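Reading Room > Short Fiction > The Priltitz Papers

Finding of the Review Officer

Prepared for the Office of Workplace Safety, Priltitz

1. This finding concerns the injury sustained by Demyd Zakharchenko, a technician employed by Tymoshchuk Handling, at the firm's Brorska Street premises in May. It was prepared at the request of his family and with the consent of the firm. The reviewing officer was Zdenka Angelovski.

2. The apparatus was a desk-mounted arm and hand known within the firm as Asis. It was intended to pick up small soft articles and pass them to a person seated opposite. At the time of the incident it was under trial and had not been offered for sale.

3. Mr. Zakharchenko had worked with Asis for the whole of the winter. His supervisor, Vlasta Hodžić, described him as careful and inclined to stay late. The log bears this out. His initials appear on most of the evening entries, and his handwriting is easily recognized by the way he crossed his sevens.

4. The fault was first recorded in April. On releasing an object, the hand would sometimes fail to open. The command was sent and acknowledged, and the fingers stayed closed. After 20 seconds a timer cut the power and the fingers went slack. The firm classed this as a nuisance. Ms. Hodžić told the review that she had signed the classification herself, and asked that this be recorded.

5. Nothing in the log suggests that the force of the grip was measured while the fault was present. It had been measured in ordinary use and was found to be mild. Mr. Zakharchenko wrote beside one result, "Like shaking hands with my aunt."

6. Trials continued with the objects then in use. These were toys, for the most part, and whatever happened to be on the desk. 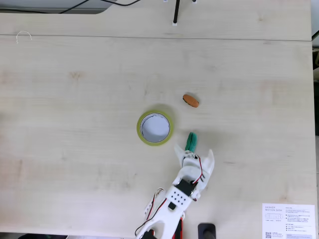
Exhibit 2. Asis holding the green test object. Brorska Street premises.

7. Vitalii Stasiv, who wrote the control program, gave evidence over one afternoon. He explained that the timer had been moved in the first week of May. It had formerly run on a separate board. To shorten the start-up it was placed in the same program that directed the fingers. If that program stopped, the timer stopped with it. Mr. Stasiv was asked whether anyone had raised this at the time. He replied that Mr. Zakharchenko had, in the corridor, and that he had told him he would look at it after lunch. He was asked on which day this was. He said he had tried to remember and could not.

8. On the evening of the incident Mr. Zakharchenko was alone in the room. The last complete entry in the log reads: "Release failed again. Will hold my hand in and feel whether it lets go at all." The review officer has read this sentence many times. It describes a breach of the firm's written procedure, which required two persons to be present. It is also what a conscientious man might do who had been told that the grip was mild.

9. The hand closed on the first two fingers of his right hand at 7:40 p.m. The program stopped. The timer did not run. The motors went on pulling to their limit, which was a good deal higher than anyone had believed. The power switch was on the far side of the desk, beyond the reach of his left arm.

10. He was found by Olesia Pasichnyk, who cleaned the offices on that floor. She told the review that she had heard no shouting. He had said, quite politely, "Excuse me, would you mind pulling out the plug?" She asked him which one. He told her any of them, and she pulled them all. By the wall clock it was 8:00 p.m. He had been held for 20 minutes.

11. Mr. Zakharchenko has recovered the use of one finger and part of the other. He did not wish to give evidence in person. He sent a letter of two pages, which is attached, and in which he asks chiefly that Ms. Pasichnyk be thanked. She has been. He asks as well what became of Asis, and whether the release fault was found.

12. The review put that question to the firm. Mr. Stasiv replied in writing that the fault lay in a worn wire at the wrist, which parted when the hand was turned inward and joined again when it was turned back. It had taken him an hour to find. He added that he had found it by reading Mr. Zakharchenko's entries in order, the angle of the wrist having been noted in every one.

13. The following directions are made. The timer is to be returned to a separate board. A stop switch is to be fixed within reach of either hand of any person seated at the desk. The grip is to be measured with the fault present, and the result posted on the wall. No trial is to be held by one person alone, and the door is to be locked when the second person leaves.

14. Ms. Hodžić has asked the officer whether the log may be returned to Mr. Zakharchenko when the file is closed. It is the property of the firm, and the firm does not object. The officer has so ordered. A copy is to be kept with this finding, including the final line, which was begun with the left hand while he waited and consists of the time and the angle of the wrist.

Z. Angelovski
Review Officer

Last updated: May
2 comments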